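The Desk Drawer Diet

I have a confession about pens. Last August I pulled my desk drawer all the way out, tipped it onto the bed, and found 36 of them. Thirty-six! I live by myself and I write maybe one grocery list a week. I also found two staplers, a key to a bike lock I lost in college, and a birthday card I'd bought for my aunt, signed, sealed and never mailed. (Sorry, Aunt Carol. It had a heron on it.)

So I did what I always do when my apartment embarrasses me, and I called Mebrat Alemayehu. Mebrat organizes home offices for a living, and she once talked me out of spending a whole paycheck on a wall of matching bins. I wanted her to tell me which drawer insert to buy. I had my eye on a bamboo one from Skanen with little sliding walls, and I'd already put it in my cart twice.

"Don't buy anything," she said. "Find a box."

What kind of box? A small one, she told me, shallow enough that you can see the bottom and roomy enough for a pen to lie flat. Cardboard is fine. Cardboard is better, in her opinion, since you won't feel bad about cutting it up or writing on it. The box goes on the table with its flaps open, the pens go next to it, and you put in the ones you'd reach for tomorrow morning. When it looks comfortable, you stop.

I tried it on a Friday night with a bowl of popcorn and a scrap pad for testing. It took me an hour and a half, mostly because I got sentimental about a purple gel pen. The dried-out ones were easy. The hard ones were the perfectly good pens that I just don't like, the scratchy ballpoints from banks and dentists that write fine and make my handwriting look like a ransom note. Those went into an envelope for the front desk at my gym, where pens seem to vanish by the hour.

I kept 6. Two black, one blue, a red for marking up drafts, a mechanical pencil, and yes, the purple one.

The part I didn't expect was how much I'd enjoy the table. My desk had been wearing a layer of stuff for so long that I'd forgotten it had a grain at all, and once it was bare I kept running my hand over it like a person in a furniture commercial. Babar Butt, who refinishes tables and sold me mine, had a few words for me when I sent him a picture of the ink spots. He wants a damp cloth first, then a dry one, both going with the grain, and he'd like me to quit leaving uncapped markers lying around. He also thinks a box on a desk should have a piece of felt under it. I used the cuff of an old sweater and it works great.

Now, if you do want to spend money, you certainly can. Tsegaye makes a lovely desk tray with a lid, and I've seen a writing desk from Rerkham, built-in pen trough and all, going for $3,599. I sat at it in the showroom for a while. It's gorgeous! I'd fill that trough with bank pens in a week.

My box is still on the desk, months later, flaps and all. I did trim one side so it would fit beside the lamp, and the corner's getting a bit soft. Mebrat says to replace it when it sags and go through the pens again while you're at it.
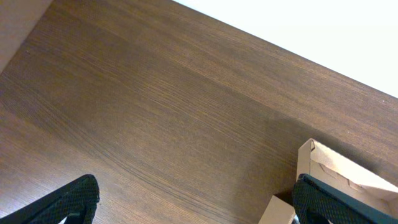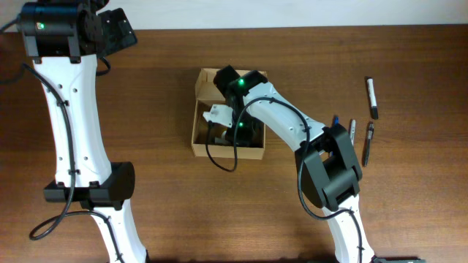

A wood tabletop, and in the second photo, an open cardboard box with three things to write with beside it.

HOME & DESK

Want to try it this weekend? Clear the whole surface before you start, and keep a scrap pad handy. Scribble with every single pen, even the ones you're sure about. Anything that skips gets one more chance and then it's out. Leave the box where you can reach it from your chair, and don't put paper clips in it. I did, and I've been fishing them out ever since.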